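In praise of the slow train

25 Feb 2018

By Declan Fothergill

I took the slow train from Arkby to Drirnik again last month, and I want to make the case for it while it still runs. The express does the trip in half the time, and good for the express! But I have never once gotten off it with anything to tell my wife.

The slow one stops everywhere. It stops at Visser, where the platform is shorter than the train and you have to walk forward two cars to get off. It stops at Neria, where the bakery across the street opens early enough that you can smell it if the doors stay open long enough (sit on the left side). People get on with bags of onions, skis, a cello, and they talk to each other, which you don't see much on the express.
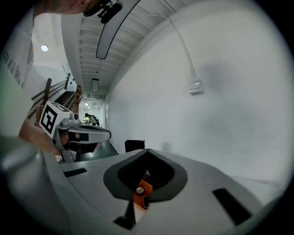 I know the argument against it. The slow train loses money, the cars are 32 years old, and the heat is either off or tropical. All true. In November I rode the whole way in my coat and hat. But a road loses money too, every mile of it, and we don't ask the road to the high school to turn a profit before we plow it.

What I love most is the stretch after Neria, where the track follows the river so closely that you look straight down into the water. You get a good long look at it, too, at that speed! I have seen herons there, and a kid on the far bank racing us on a bike and winning. 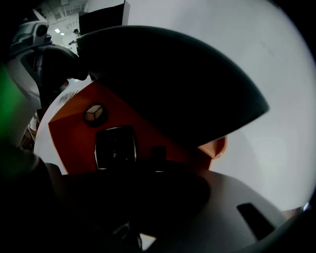 There is talk of cutting the timetable to three trains a day, and of skipping Visser altogether on weekends. I think that would be a real mistake. Once a train comes so seldom that you can't plan around it, people buy a second car, and then the empty seats get used as proof that it wasn't wanted. Run it more often, I say. Put on a late one so people can go out to dinner in Drirnik and still get home.

And if you have a free morning, go ride it. Buy the ticket from the man at the window, who will tell you which side has the sun, and bring a sandwich, as there's no food on board.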